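Ukell Water Testing

Search this site
Search
Enter keyword or sample number

About Us

Ukell Water Testing is a private laboratory that analyzes drinking water from wells, springs and small shared systems. The lab was set up in Curnden by Graziella Gentile, who had previously run the bench chemistry section of a municipal plant. It has 32 employees at two sites. Curnden handles all chemistry and microbiology. The Pranthorpe office receives samples, issues bottle kits and keeps the paper records.

Most of our clients are homeowners with a private well. The rest are farms, campgrounds, rural schools and real estate agents who need a result before a closing. We do not sell filters, softeners or treatment chemicals, and we do not take referral fees from companies that do.

What we test

The basic well panel covers total coliform, E. coli, nitrate, nitrite, pH, hardness, iron and manganese. The extended panel adds arsenic, lead, copper, fluoride, sodium, sulfate and uranium. Volatile organics are a separate order and need their own vials, which are filled to the top with no air bubble under the cap.

Metals are run by mass spectrometry after acid preservation. Anions are run by ion chromatography. Coliform bacteria are tested by an enzyme substrate method with incubation for a full day, so a bacteria result is never available on the day of drop-off. Each batch includes a method blank, a duplicate and a spiked sample. If any of these falls outside its control limits, the batch is run again and the first set of numbers is kept on file but not reported.
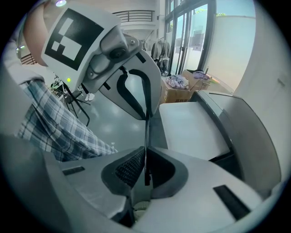 How long can a sample sit before it reaches the lab?

It depends on the test. Bacteria samples from private wells should reach us within 30 hours of collection and should travel on ice. Preserved metals samples keep for months. Nitrate falls between the two – 48 hours chilled if the bottle has no preservative in it.

Samples that arrive late are still logged. The client gets a call and can either resample or accept a report with a qualifier printed next to the affected result.

Reports

A report lists the result, the unit, the reporting limit, the method and the date of analysis. Where a federal drinking water limit exists, it is printed in the next column. A value marked "ND" was not detected at or above the reporting limit. It should not be read as zero.

Standard turnaround is 8 business days for the extended panel and 5 for the basic panel. Rush service is available on metals only. Results are sent by email, or by mail on request. Staff can explain what a number means against the limit, but they can't give medical advice or recommend a brand of treatment unit.

People and sites

Graziella Gentile remains technical director and signs the quality manual. Brayden Perron manages client services at Pranthorpe and is the person to contact about chain-of-custody forms, lost kits and billing. New analysts work under supervision until they have passed a demonstration of capability for each method they run.

The Curnden building was extended in November to give microbiology a separate entrance and its own air handling. The old shared prep room is now used for glassware – acid baths on one side, drying racks on the other. Bottle kits can also be picked up at the Butt feed store on the county road during store hours. The store does not accept filled samples.

Page last reviewed 2025-04-13

Comments

wellhead_dan: Do I need to take the aerator off the faucet before I fill the bacteria bottle? The kit sheet says so but my old lab never asked for it.

Ukell Client Services: Please remove it. Aerators hold sediment and can give a positive that has nothing to do with the well.

M. in Pranthorpe: Got ND on arsenic and 6.1 on pH. Is the low pH why my sinks are turning blue-green?

Ukell Client Services: Water at that pH can dissolve copper from pipes. A first-draw copper and lead test would show whether it is doing so in your house.

Rosalind: Kit came with no ice pack. Called and they sent one out.

Related pages

How to collect a first-draw lead sample
Shock chlorination and when to retest
Reading your hardness result: mg/L and grains
Bottle kit order form
Holding times by test
Fee schedule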